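I've been meaning to write about the move to Bremell for ages, and now it's nearly 30 days since we handed back the old keys and I still haven't sat down to it! The drive was 1,439 miles (I kept the receipts), and we slept most of the second day away at a motel outside Devance.

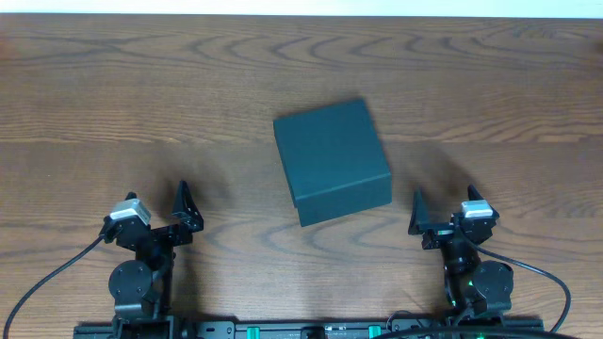 The teal box on the table.

Mornings are my favorite part so far — the street is so quiet, and the bakery on the corner opens at six. I've gone in for the rye twice this week already, and I mean to try the plum rolls next.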